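# The bag that won't stand up

Soft pouches sell well in May, when people start packing for trips. The hard part is the shop table. A black fabric bag has no frame, so it slumps, and buyers walk past it.

At Prutero, a small shop in Mongate, the pouches used to lie in a heap. Last year it sold 506 of them.

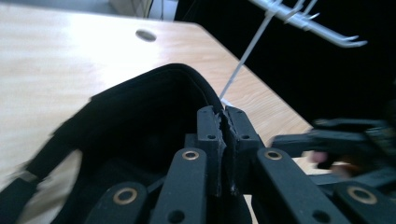

*Black fabric with a stitched border, on a pale wooden tabletop.*

The owners tried stuffing them with paper, which helped for a day or so. Then they went back to basics: shake the bag out, smooth the folds, pull the rim round and let the base settle.

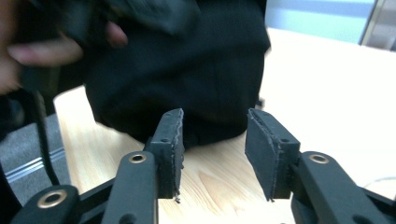 It takes a minute per bag. Cheap fabric creases again by lunchtime, but a padded one will hold its shape for most of a week.

Hanging is the other answer. Lavus makes racks for small counters, and a spinner takes up very little room.
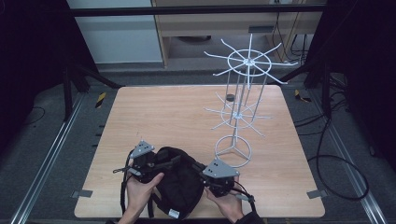 Straps need checking before anything goes on a hook. Prutero now hangs the small pouches and keeps the padded ones on the table.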